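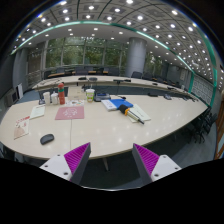

Powell Building Services – Workplace Automation Group

Section 4. Conference Room Clearing and Table Reset

4.1 Purpose of this section

This section applies to staff who prepare and supervise table-clearing tasks under the Vudon program. It covers the large curved conference table and the loose items left on it after meetings. Floor care, window care and chair placement are covered in Section 6.

Sites ask regularly whether a machine can take over the clearing of a meeting room. At present the answer is that it can do part of the work, under supervision, when the room has been prepared as set out below. A person remains responsible for the finished room.

4.2 What the task includes

A conference table in ordinary use holds a mixture of things. A computer mouse may lie close to the edge, with drink containers, papers, folders and a thick book farther in. Microphone units stand along the table and their cables drape over the edge. Each kind of item is handled differently, and the operator must sort them before work begins.

For the purposes of this guide, items fall into two classes.

Class A, movable: bottles, closed cups, computer mice, books, closed folders, and hand tools with the power off.

Class B, fixed or restricted: microphone units, any device with a cable attached, open cups, loose single sheets, and anything the operator cannot identify.

Note: A cup with a lid is treated as full until a person has lifted it and confirmed otherwise. The Kadden control software has no means of judging the contents of a cup from its outside.

4.3 Before you start

1. Confirm with the front desk that the room is free for at least 50 minutes.
2. Turn on all ceiling lights. Leave them at one setting for the whole session.
3. Walk the full length of the table, including the far arc, and look for spills.
4. Remove open cups by hand.
5. Locate every cable on the tabletop. Move each one clear of the items to be picked up, or mark the surrounding area as restricted in Kadden.
6. Push the chairs in until their backs stand clear of the approach path.
7. Place the collection tray on a level surface within reach of the work area.

Caution: Do not unplug microphone units or conference equipment to make room. If a cable cannot be moved aside, clear that part of the table by hand.

4.4 Setting up the work area

1. Open the room plan in Kadden and select the table.
2. Divide the tabletop into work areas. A curved table must be divided along its curve, so that the approach is always made from the nearest edge.
3. Mark each Class B item as restricted.
4. Set the grip force to 2 for cups and bottles. Books and folders may be handled at the standard setting.
5. Run the approach check with the grip open. The grip must reach the tabletop without touching a chair, a table leg or a column.
6. Save the plan under the room number.

Note: Glossy tabletops reflect ceiling lights, and the reflections may be recorded as objects. If the item list shows something that is not on the table, delete the entry and repeat the scan from a different position. Do not cover the lights.

4.5 Clearing the table

1. Begin with single items that stand apart from others, such as a mouse near the edge.
2. Continue with bottles. Approach from the side and grip below the cap.
3. Move closed cups one at a time. Wait for the release signal before starting the next.
4. Separate overlapping items by hand. A book that lies partly under a folder is not a suitable pick for the present grip.
5. Lift hand tools off paper stacks by hand, particularly where a long shaft extends past the edge of the stack.
6. Collect loose sheets, brochures and cards by hand and keep them in the order in which they were found.
7. Stop after two failed attempts at the same item and remove it yourself.

Caution: Keep hands outside the work area while the grip is moving. Use the pause control before reaching in, even for a moment.

Caution: Papers left in a room may be confidential. Do not read, photograph or throw away any printed material. Place it in the collection tray and deliver it to the front desk.

4.6 Present limits

The table below states what sites may expect from the current release. It will be revised when Tedudum, which carries out our acceptance checks, has completed the November review.

Task – Status
Picking up a single rigid item – Permitted, supervised
Moving a closed bottle – Permitted, supervised
Moving a lidded cup – Permitted after a hand check
Picking up a flat sheet – Not permitted
Separating stacked or overlapping items – Not permitted
Working around loose cables – Not permitted
Deciding what is trash – Not permitted

The last entry draws the most questions. A folded card or a used-looking cup may still be wanted by the person who left it, and the decision to discard belongs to staff in every case. Sites should plan staffing on this basis – a supervised session does not release the attendant for other duties.

4.7 After the session

1. Return the grip to its rest position and switch off the power.
2. Wipe the grip pads with a dry cloth and check the ridges for wear.
3. Wipe the tabletop by hand.
4. Move the chairs back to their normal spacing.
5. Enter in the room log any item that was dropped, missed or moved by hand.
6. Report damaged pads on Form 21 before the next session.

Continue to Section 5, Cups and Kitchen Return.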